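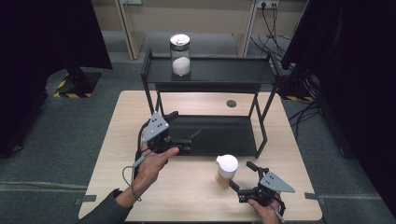

Late in the afternoon, still December, still the same two tasks. Sugar up, tea down. I have stopped saying them as sentences.

I did 136 good ones today, by Urkard's count. By mine it was fewer, as I wouldn't call half of them good. Urkard is the software that sits over the whole thing and decides whether a take is usable, and as far as I can tell it decides mostly on length. If you finish inside the time and nothing drops out of the tracking, you get a green line. You can be clumsy as you like. I knocked the cup into the shelf leg in one of them this morning, a proper clonk, lid skewed, and it went green. I flagged it by hand. The flag goes into a box marked notes and I have no evidence that anyone opens the box.

The target is 195 a day. It was raised at the start of the month with an email that used the word "momentum". I'd like whoever wrote it to come and hold the grippers for a morning. They aren't heavy when you pick them up. By eleven they are heavy. The left one is worse for me on account of the cable, which wants to lie along my wrist whatever I do with it, so I spend part of every take steering round my own arm. Presumably the model will learn that as well. Somewhere down the line a robot with no wrist will be making a little outward swerve on the left, and somebody will write a paper about it.

What bothers me more is the variety, or what gets called variety. The sheet says to vary the starting positions. Fine. So I put the jar a bit to the left, a bit to the right, back to the middle. The cup goes in front of the shelf, then a hand's width over. Same table, same shelf, same carpet, same me. I have been told this is "broad coverage". My own kitchen has more variety in one drawer. When I asked if we could at least bring in a different mug I was told the object list is frozen until the Birnever review, and when I asked when that was I was told it had been moved.

I do see the argument for doing one thing over and over. I'm not stupid about it. If you want to know whether the method works at all you keep everything else still, and you need plenty of the same thing before you can tell learning from luck. I could accept that if it were what they said. What they say, on the slide in the corridor, is "everyday household skills". It is one shelf with two trays.

The Gape people rang at lunch about last week's batch. Gape is what we call the scoring side, though I think it was meant to be the name of the tool. They had gone through a sample and found 14 takes in which the hand that starts the job isn't the hand that finishes it, and wanted to know if that was deliberate. It was. The jar is easier to steady with one and shift with the other, and that's how anybody would do it at home. They said it confuses the labels. I said then the labels want changing. There was a pause, and then they said they'd take it away and look at it, and I know what that means. By two o'clock there was a new line on the sheet asking us to "prefer a consistent lead hand". So now I do it in a way no person would, to teach a machine how people do things.

Wrote that down on the back of the sheet and then thought better of leaving it there.

I tried something in the last hour. I did four takes at the speed I'd really move, not the slow underwater speed they ask for. Urkard threw out all 4. Too short. Then I did one with a stupid wobble in the middle, hovering over the lower tray doing nothing at all until the clock was happy, and that was green straight off. I left it in. I feel slightly bad about that and have put it in the notes box, where it can keep the clonk company.

To be fair to them, the Bondel demo last month did better than I said it would. I'd said it wouldn't find the jar at all, and it found it, and got hold of it, and put it down nearly where it was supposed to go. People clapped. I clapped. But they ran it on this table with this jar, and the lights hadn't been touched since we recorded. I asked if they could turn the shelf round and try again, and there wasn't time. There is never time for that one.

My thumbs ache. It's the closing that does it, more than the holding. I've been doing it in my sleep too, I think, as I woke up last night with both hands shut.

Sheet for tomorrow is up already. Sugar and tea, morning and afternoon, lead hand right. Somebody has added "please try to be natural" at the bottom. I'll bring the thin gloves and a better lunch, and I want the chair raised before I start, as it had sunk again by four. Must also ask about the hours from last month, which still haven't been paid at the new rate.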